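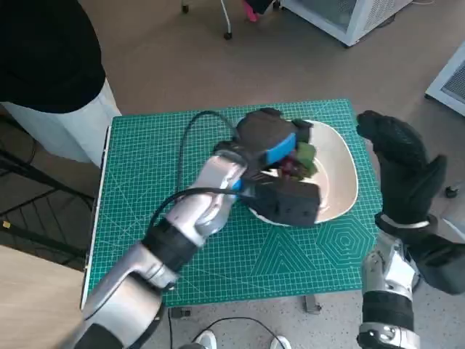 Recording plating demos on the two-arm bench

Our Foulkes set has 1148 usable episodes of food going onto a plate. We recorded nearly 2000. The gap is mostly my fault, so learn from it.

1. Square the cutting mat to the table. The grid is how you put the plate back after somebody bumps the bench, and somebody will.

2. Park the arm you aren't using with its hand open and clear of the plate. Leave it alone. Fidgeting gets learned beautifully, usually faster than the task.

3. Check the cables before every take. A loop over the mat is fine if the wrist can turn without dragging it through dinner.

4. Start recording, count to two, then move. Grip the leafy stuff gently, bring it over the plate, lower, open, back away. Aim for the same colour of boredom each time.

5. Shift the plate a few squares between takes. I once did 94 in a row without moving it and trained a model that was very good at one spot on a table.

6. Keep your fumbles if you recovered. Tag them "recovery" in Jiveck. Bin the ones where you swore and reached in.

Barbara Chmielewska reviews uploads after 4 p.m. and has a low opinion of blurry ones.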